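About Tveit Press

Tveit Press publishes historical fiction. We put out novels and short story collections set anywhere from the early Middle Ages to the 1950s, by writers living in Canada and, now and then, by writers elsewhere whose books have a Canadian setting. We also produce a small magazine, The Nolton Reader, which carries stories, novel extracts and reviews.

The press started as a newsletter for readers of historical novels. It was photocopied, stapled and mailed to 184 subscribers. Many of them wrote fiction of their own and sent it in, and after a few years there was more good work in the drawer than the newsletter could hold. Our first book was a collection of twelve of those stories. We printed 200 copies and sold them at fairs and through two bookshops that agreed to take them on consignment.

We still keep our list short. A typical year has four novels and one collection, and every title stays in print as long as the rights are with us.
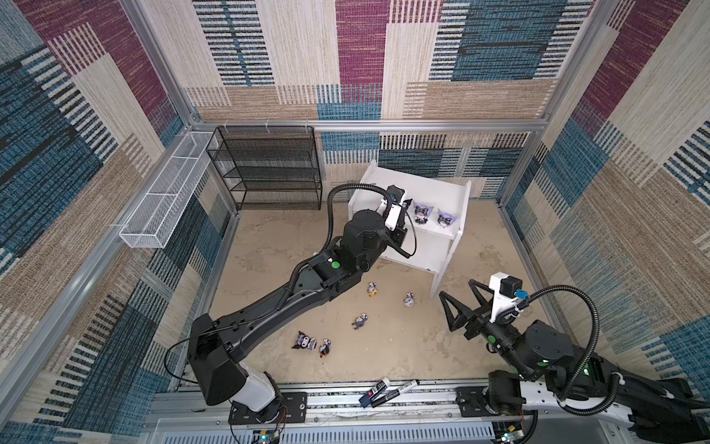 Our books are edited twice. The first edit looks at structure, character and pace, and is done with the author over several months. The second is a line edit, with a separate reader checking dates, distances, prices, clothing and speech. We don't insist that dialogue be written in period language. We do ask that a character in 1790 not strike a match.

What we publish

Most of our novels deal with ordinary working people. Recent books have followed a ferry family during a cholera year, a schoolteacher sent to a logging settlement, and two brothers who come home from the Boer War and can't agree on the farm. We are open to mysteries and love stories with a historical setting. We don't publish time travel, alternate history, poetry or books for children under 12.

The Fida Series is our line of reissues. These are novels that first came out before 1960 and have been hard to find since. Each one is reset from an early edition, with obvious printing errors corrected and the author's spelling left alone. An introduction gives the background of the book and says where the text was taken from.

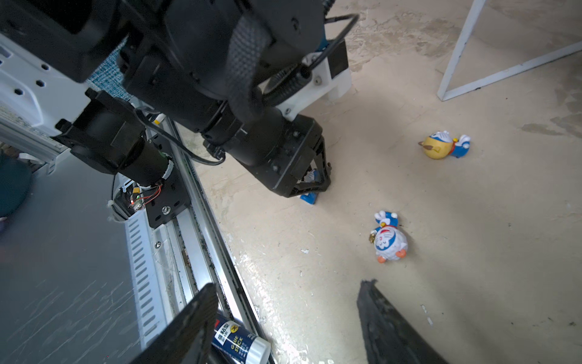

Gripper lowered over a small blue-and-white object.

Printing and distribution

Books are printed in paperback on cream stock with sewn bindings. We tried glued bindings on three early titles and had too many copies returned with loose pages. Hardcovers are made for libraries only, in runs of 100, and have to be ordered before publication.

Gekico handles our warehousing and ships to bookstores across the country. Shops can order single copies at the normal trade discount and return unsold stock within a year. Readers can order from us directly, and postage within Canada is included in the cover price. E-books come out on the same day as the print edition.

The magazine

The Nolton Reader appears three times a year. Subscribers to the magazine get first notice of new novels and a lower price on the Fida Series. Back numbers are available while they last, though the first five are gone.
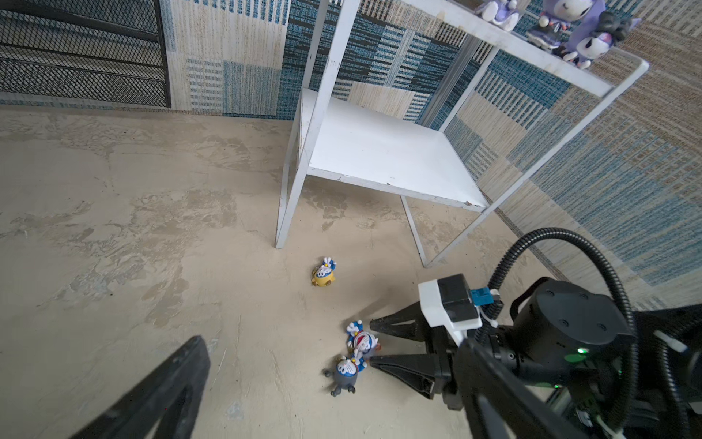 Volume 9, Number 2

The current number has six stories, a long extract from our fall novel and a review section given over to fiction about the fur trade. Letters about the last issue's essay on ship's doctors take up two pages, including a correction on the rationing of lime juice.

Submissions

We read novel manuscripts in August only. Send the first three chapters and a one-page outline by mail or through the form on our website. Please don't send the only copy. Stories for the magazine are read all year and should be under 6,000 words. We reply to everyone, usually within four months. Authors of accepted novels receive an advance and royalties, and we never charge a reading fee.

Page last updated 29 July 2021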